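Nineteen Years of Selling Old Hardware: A Talk With Liliana Pagano

By Melina Deligiannis

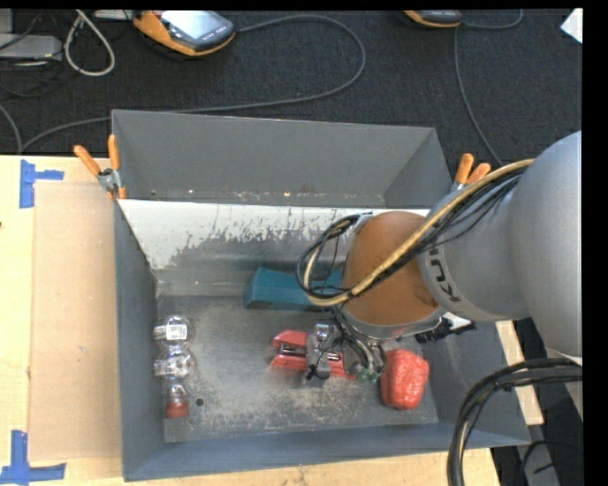 Liliana Pagano opened her used hardware store, Gorninness, 19 years ago, and she still gets calls from people who think it's a restaurant. She sells hinges, door knobs, hand tools, window latches, faucets and plumbing parts, most of them older than the people who buy them. Much of our talk was about wear, and how to tell the harmless kind from the other kind. Take a big gray metal bin with chipped white paint on its sloping side, scratched through to bare metal in places, and a scuffed floor with a small round hole in it. Pagano would look at the rust-colored marks before she gave the paint any thought. "Scratches are just scratches," she said. "Rust I want to look at. Is it sitting on top, or has it gone in? You push on it with a screwdriver and you find out."

The store is on the ground floor of a building put up in 1928 on the main street in Tavares. It was a feed store first, then a shoe store, then nothing for a long time. Pagano rented it with her savings and a loan of $1000 from her mother, who thought the idea was bad and told her so.

"She said, who wants a used hinge?" Pagano said. "And the first month she was right. I sold some doorknobs and a vise. The vise was mine, from home. I needed it the next week and had to buy another one."

What changed things was old houses. People were moving to town and buying places with the original doors and windows, and they couldn't find parts that fit. A new mortise lock doesn't go into an old pocket without a lot of cutting. The screw holes on a new hinge don't line up with the ones in the frame. Pagano started keeping a notebook of what people asked for, and when she went to estate sales she took the notebook with her.

She still does it that way. There are names in the notebook that go back years. One man has been waiting on a left-hand window latch for so long that she isn't sure he still owns the house. "I'll call him if I find it," she said. "He can tell me then."

I asked where most of the stock comes from. Estate sales are part of it, she said, and so are contractors who are gutting kitchens and would like to skip a trip to the dump. The rest walks in the door. People clean out a garage and bring her coffee cans full of mixed screws, which she takes even though she loses money on them. Sorting a can takes most of an evening. She does it at home with the radio on.

"I pay by the piece for good things and by the box for everything else," she said. "If somebody has a box and there's one good thing in it, I tell them which thing it is. I learned that early. You hide it from them once and they hear about it later, and then they don't come back, and neither does their brother-in-law."

Cleaning is the part customers ask about most. For brass she uses warm water, dish soap and a toothbrush, and stops there unless the buyer wants it shiny. Painted hinges go into an old slow cooker overnight with water and a little soap. By morning the paint usually slides off. She keeps that slow cooker well away from her kitchen, and she treats any old paint as if it has lead in it. That means gloves, no dry sanding, and the scrapings go in a sealed bag.

Steel tools are slower. She soaks them in white vinegar for a day, scrubs them, rinses them in water with baking soda, and dries them right away with a hair dryer. Then oil. "People skip the drying," she said. "They go have lunch. They come back and it's orange again and they say the vinegar didn't work."

There are things she won't sell. Old gas valves are one, and ladders are another. She won't take electrical parts other than switch plates, and she sends people with lamps to a repair shop called Isora, two doors down.

Prices are written on masking tape. A plain steel hinge is a couple of dollars. The most expensive thing in the store when I visited was a set of cast bronze door hardware at $200, and she said she was in no hurry for it to go. She had it next to the register, where she could look at it.

She has thought about selling online. Her nephew set up a page for her last October and she listed a few drawer pulls. All of them sold, and she hated packing them. "Everybody wanted more pictures," she said. "From the back, from the side, next to a ruler. Here they just pick it up."

The page is still there, with nothing on it. Her plan for the summer is to clear the back room, where the faucets are, and put in a second workbench. She'd also like to find that window latch.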